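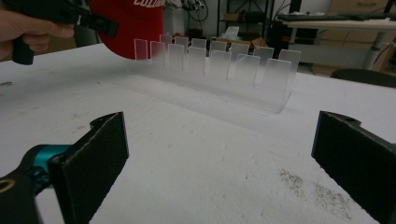
Domell Tenants' Group Questions Nusel "Self-Cleaning" Surface Claims

ZAMORA, 19/02/2020 - The Domell Tenants' Group today asked Nusel to publish the test results behind its new coating for shared kitchens and laundry rooms, which the company says keeps counters clean for 90 days without scrubbing.

The landlord plans to put the coating in 11 buildings by July and pass the cost on through service charges. Tenants have so far been given a two-page brochure.

"The brochure says 'proven' five times and never says who proved it," said Roya Zamani, who chairs the group. "If it works, show us the numbers. If the counters still need wiping, we would like to know why our charges are going up."

The group also wants to know whether cleaning hours will be cut once the coating is down. A letter sent to Nusel last month got a reply thanking tenants for their interest.

Farzad Ghorbani, a tenant in one of the 11 buildings, said he had heard similar promises about the hallway paint. "It was meant to resist marks. Go and look at it."

Contact: Leonilde Salgado, Domell Tenants' Group press desk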